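**Fridge at the end of the desk: clearance?**

**skurkitz_fan**
Small room, long white desk, grey two-door fridge past the end of it, freezer on top. I want to push the desk closer. Fridge manual asks for 8 mm at the sides, which looks low to me.

**nandent**
Side gap is for heat. Door swing is a separate figure. Measure with the lower door open past 90 degrees or the crisper drawers won't come out.

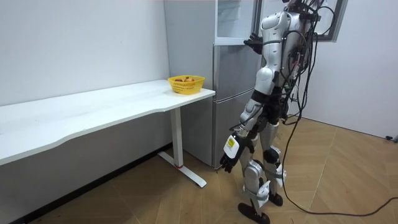
**Periklis Tsoukalas**
*Moderator, Fit-out and Furniture*

Current layout. The desk end stands on a square white column with a T-shaped foot, and I'd measure from the foot as well as the top. Leave the fridge where it is and shift the desk left.

**puno938**
Disagree. Swap the door hinges to the other side and leave the desk alone. It took me a Saturday morning on a Tsakiris of similar size.

**nandent**
Only if the hinges are reversible. Check for blanking caps on the opposite side first.

**skurkitz_fan**
Caps are there. Top is scuffed too, grey marks. Melamine cleaner?

**puno938**
Dish soap first. Foam erasers dull the finish.

**Periklis Tsoukalas**
*Moderator, Fit-out and Furniture*

Agreed on the soap. Still against the hinge swap, the seal never sits the same afterwards.

**puno938**
Mine does.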